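Repair table returns to the Skorstead hall in August, with juice

The mending afternoons at the old Skorstead hall are coming back in August, and after such a long, quiet spell it's lovely to be able to write that sentence. The doors open at 2 in the afternoon, the kettle goes on shortly before that, and anyone from Feltau or the villages along the Drerton road is welcome to bring in whatever has been sitting broken in a drawer since last winter.

For those who haven't been before, the idea is a simple one. You come in with a lamp that flickers, or a toy with a wheel missing, or a necklace whose clasp has given up (we see a great many of those), and you sit down with someone who has fixed a few such things before. You do as much of the work as you feel comfortable doing. If you'd like to just hold the parts and chat while somebody else does the fiddly bits, that's perfectly fine too, and plenty of our regulars began that way.

There will be 20 places this time, a few more than we managed in the spring, thanks to the folding tables on loan from Lawal Hardware on the Drerton road. The shop has also put together a box of odds and ends for us: screws, washers, picture wire, a good supply of those small split rings that hold keys and charms together, and enough sandpaper to last us well into the fall. If you need something larger, such as a hinge or a length of chain, it would be best to pick it up before you come, as the shop closes at noon that day.

Snacks are staying on the table

One question came up again and again over the summer, and it was whether food and drink would still be allowed where the work is going on. We're happy to say yes! Sitting down together over something to eat has always been half the pleasure of these afternoons, and it would feel very strange to send people out to the porch every time they wanted a sip of something. We do ask that bottles have a lid and that the lid goes back on between sips, particularly if your neighbor has a radio open in front of them. Cups of coffee and tea will live on the side counter by the window, where there's a nice wide ledge and room to stand and talk.

Plates, on the other hand, are very welcome anywhere. The hall kitchen has a whole cupboard of them, and they've proved to be wonderfully useful for keeping small pieces from rolling away. Pale ones are best, as dark little screws show up so well against them. Please wash your plate before it goes back in the cupboard, and please don't use the blue ones with the scalloped rim, which belong to the choir and are counted.

Tools can be borrowed from the long shelf by the door. Pliers, small screwdrivers and tweezers are the things that wander off most often, so we've painted a dab of green on the ones that belong to the hall. If you bring your own, and many people do prefer the pair they're used to, a bit of tape with your initials on it will save a lot of puzzled looks at packing-up time. A bare patch of table to work on helps more than any tool, so do leave your bags and coats on the hooks in the corridor.

Pliers, a round white plate with a couple of small things on it, and a bottle of orange-yellow juice: a tabletop that will look familiar to anyone who comes along to mend.
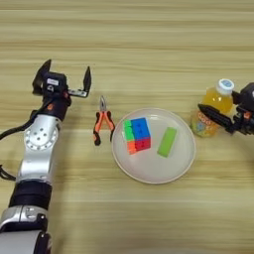
How to sign up

Put your name on the sheet inside the hall door, or leave a note in the box at the Feltau library with your name, a phone number and a few words about what you'd like to bring. The cost is 3 dollars, which goes toward the heating and the tea. Children come free with a grown-up, and there will be a corner set up with beads, string and cardboard for the ones who get restless.

We can't take microwaves, televisions or anything that runs on gas. Sewing machines are fine, but please mention yours on the sheet so that we can seat you near an outlet. Clothes in need of a button or a hem go to the table at the back, where the light is better.

The afternoon ends at 5, and there's usually a bit of sweeping to do afterward if you're able to stay. The 18 bus to Drerton stops right across from the hall.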